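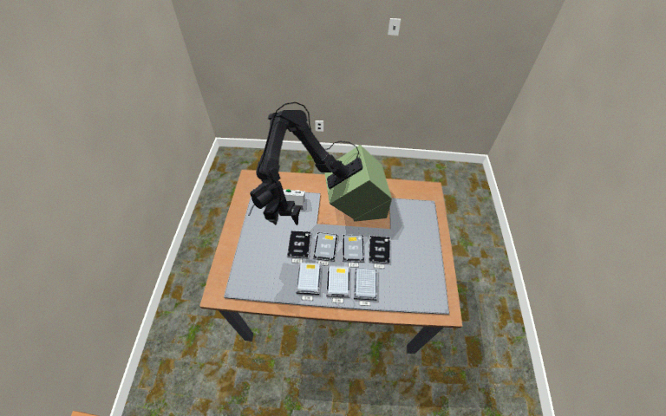

I gave up on getting fit years ago, but I have never given up on walking to lunch. My favourite walk goes from Nadell up over the ridge to Drurken, where the pub does a pie I think about more than I should. It's only 4 miles and I have never once done it quickly.

You start behind the church and climb straight away, which is rude after breakfast. The signpost says the top is 265 metres up, and my knees would have guessed double. Stop at the second gate, though! There's a flat stone there just right for sitting on, and if March is behaving you'll get larks, and lambs shouting at each other across the valley.
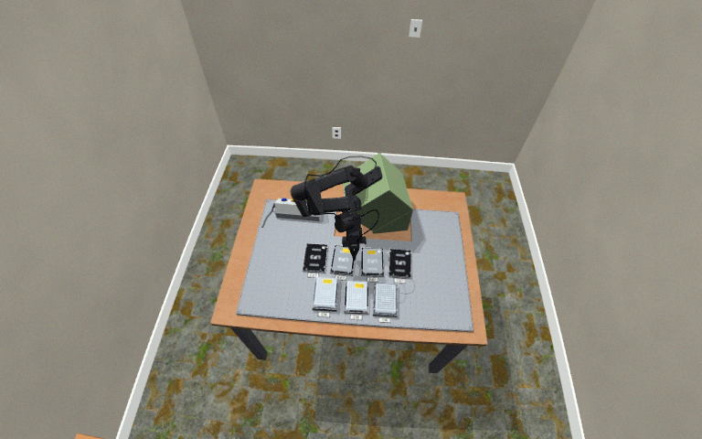

After that the path goes along the wall and you can stop puffing and start talking (my sister and I have settled most of our family rows on this stretch - and started a couple). It does get muddy by the sheep trough. I've lost a boot there, and I went back for it in my sock with a coachload of ramblers looking on.

Coming down into Drurken you have a choice of the lane or the woods. Take the woods. It adds 20 minutes, but the wild garlic is just coming through and you'll smell it before you see it. The pub stops serving at two, so don't dawdle as much as I do, and ask for the gravy in a jug.

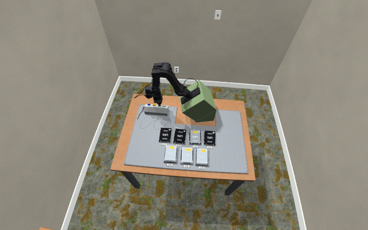
*A table with the robot arm on its green block.*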